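Rules for robots that tidy up

When Tài Tăng started writing house rules for robots, the first draft ran to 39 pages. The one in use at Astidon today fits on two.

"People didn't read the long one," he says. "I wrote it and I had trouble finding things in it."

Tăng looks after working practice for the company's robots in lounges, waiting areas and other shared rooms. The jobs are small ones: picking up bottles, clearing side tables, putting things in the right bin. He thinks small jobs need written rules as much as large ones do, and that the rules should come before the robot is allowed near the furniture.

Most of the first page deals with drinks. A bottle with liquid in it is treated as somebody's property until a person says otherwise. The robot may move it within the same table, keeping it upright, but it may not throw it out. Empty cups are handled differently, and each site has to say in writing how.

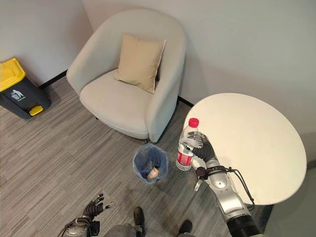 "The argument we had was over half-full bottles," Tăng says. "One group said if it's been there for two hours, it's trash. I said you can't know that. Someone went to a meeting and they're coming back for it. So the rule is, you ask."

Asking means a message to whoever is on duty, who has to answer before the job goes on. Tăng admits that it slows things down. At Nusport, where the rules were first tried in February, staff complained about the number of messages. He changed the wording so that one answer could cover a whole room, and the complaints mostly stopped.

The second page is on distance and hands. The person supervising must be able to reach the stop control without walking around furniture. Nothing is handed directly to a visitor. If the robot has to give something back, it puts the thing down on a flat surface and moves its hand away before anyone picks it up.

Bins get their own section. A robot working close to a lid or a handle has to go at the slower of its two speeds, and its sleeves and cables are checked for snags before the shift starts. Bystanders are asked to keep their feet and bags out of the work area, and the supervisor is told to stop the job if they don't. 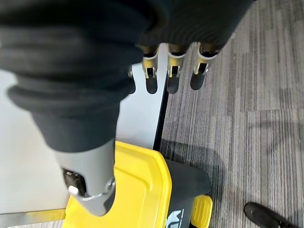
Page last changed: 17 October 2025

Tăng says he got the idea of a check before each shift from a printing plant where he worked years ago. The operator there signed a card every morning. He asked for the same thing at Astidon, on paper, and was told it should be an app. It is still on paper.

"I have 386 of those cards in a box," he says. "When something goes wrong I can pull the card for that day. Usually it tells me who was on and whether the cable ties were looked at. That's all I want from it."

He is less sure about the rules for setting things down. The current text says an object must stand fully on the surface and that the fingers must open completely before the arm pulls back. It doesn't say how far from the edge is far enough. Tăng tried giving a fixed distance, but small round tables made it hard to follow, and he took it out again. For now the supervisor decides, which he calls a weak spot.

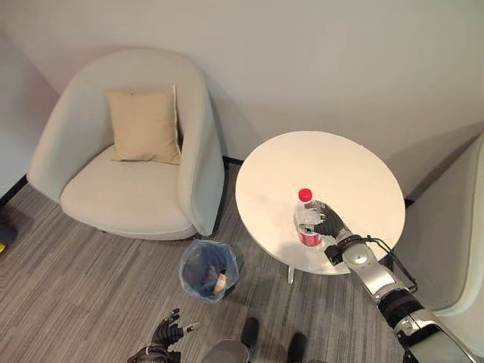 Bernardo Vieira would keep the fixed distance. He said by phone that leaving it to the supervisor means each site ends up with its own habit, and that a new person then learns the habit and never opens the rules. He would also like the cards to record near misses, including the ones where no harm was done.

Tăng agrees with the second point and has added a line for it. On the first, he wants to see how the next site gets on. The rules will be reviewed again after that, and sites can send in changes at any time. He asks that they include the wording they want.

"Don't write to me that a rule is bad," he says. "Write me the sentence you'd put there."

Related items
Grerkent updates its floor marking guide
Who holds the stop button? Notes on supervision
Kiều: training new operators in shared rooms
Cable checks before a shift: a short list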